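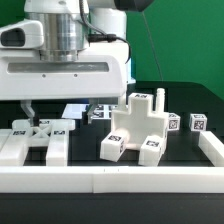

Pladberg maintainers

Pladberg assembly set, data card
Last edited March 27, 2019

Episodes: 1,000. Views: fixed and wrist. Parts carry fiducial markers, and so does the gripper.

We built the set to test the Dulten claim that marker poses alone are enough for furniture assembly. We doubt it. A policy trained on 64 episodes does well when the parts start near their usual spots, and we suspect it has mostly learned the spots.
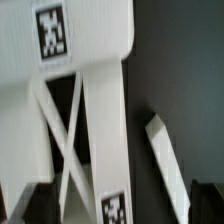
Pose estimates also get worse at close range, where blur and tilt matter most — and close range is where insertion happens. Treat any score without a shuffled-start split as unproven.

Known gaps: 2 splits only, one table, no force data.
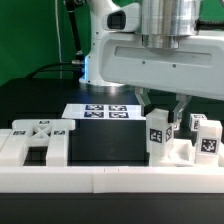
Fandham objects that shuffled starts punish every method equally, so the ranking would hold. Maybe. We have yet to see the numbers.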